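Oct 31, 2020, Illent grippers, upkeep

Okay, finger day! The pair had done 3000 cycles on the old yellow fingers and the grip was getting sloppy on thin cotton, so I swapped both sets, wiped the lenses with the Clilleo cloths (the blue ones shed, don't use them) and put a drop of Sithole oil on each slide. Screws went back in snug, no threadlocker. Then on to cloth, my favorite bit. 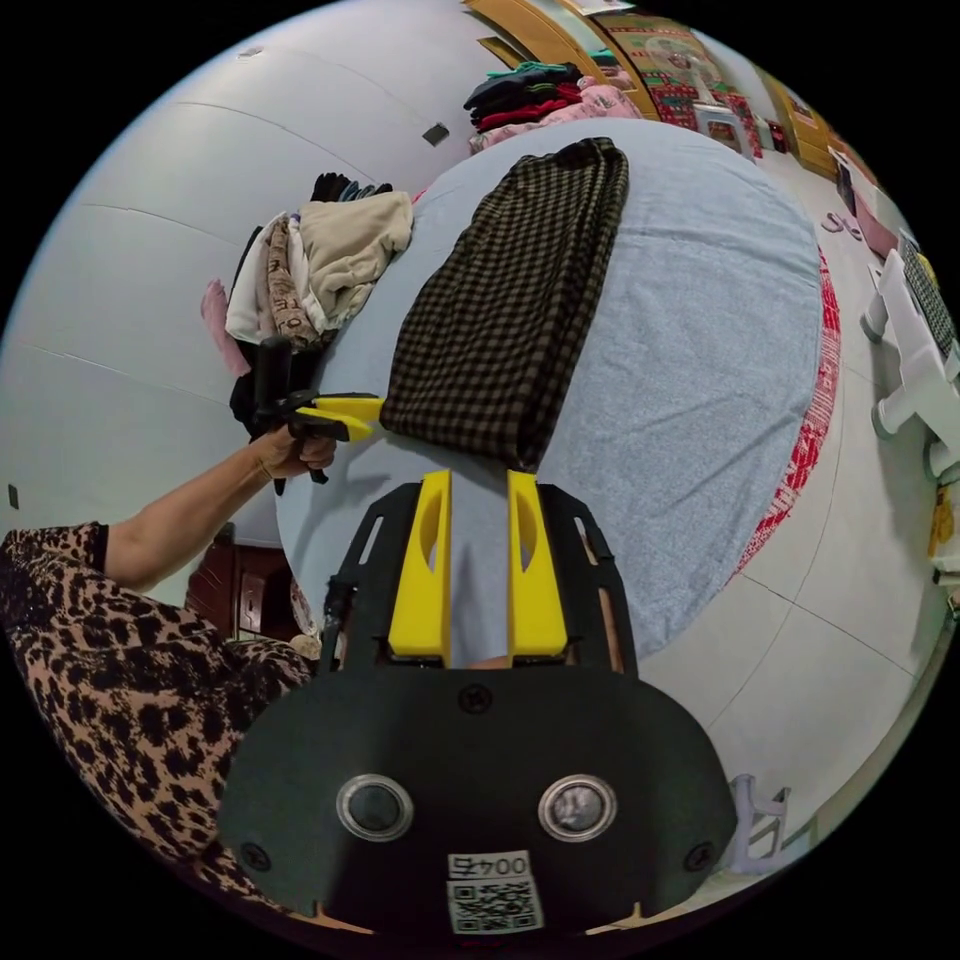
Brown-and-black check on the pale blue sheet, both times.

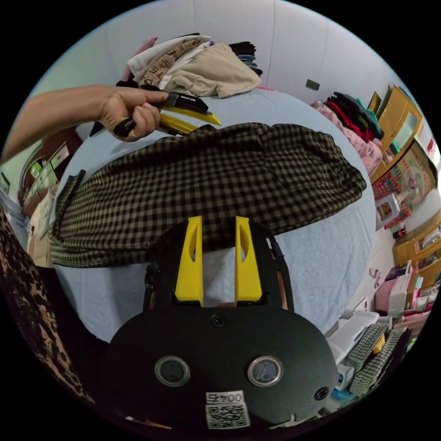

How often should the fingers be changed?
Every 3000 cycles, or sooner if a tip has gone shiny or the jaws don't close flush.

Left slide still feels a touch stiff near full open (it did this in June too, and a second drop of oil fixed it). Spare fingers are down to one set, so I've put in an order with Brurngate for 40 more. Charge both packs to 80 percent before Monday, please!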